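4.3 Recording a Processor Removal Run

This section covers one run of the Cuten disassembly method. Each run is saved as a set of wrist camera views and joint positions.

1. Open the case and move the arm to the start pose.
2. Check that the socket is in view and clear of loose cables.

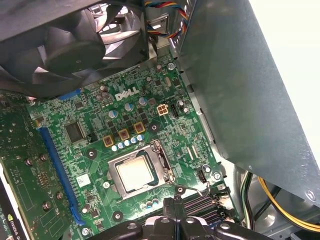 Figure 12. Wrist view over the socket, cooler off.

3. Lower the gripper at the slow setting. Stop above the processor.

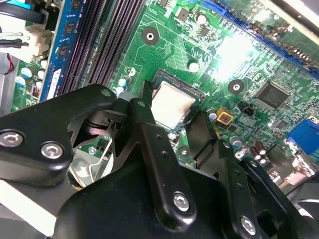
Grasp scoring uses the last 48 views before contact. Set the crop so that it holds the whole heat spreader. Smudges and residue streaks on the metal may stay in the crop, but glare on the board beside the blue expansion slot should be left out.

CAUTION: Do not touch the socket contacts.

4. Retract to the side pose before any sideways move.

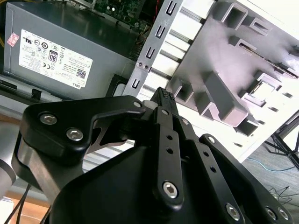

Wait for the log to show "clear", then start the transfer to the tray.

5. Line up the chip with its pocket and save the run.
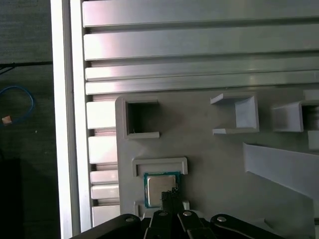 Page last changed: August 21, 2020 (Aicha Younis)

Note: Failed runs are kept in the results. The Varaden set holds 1,865 runs.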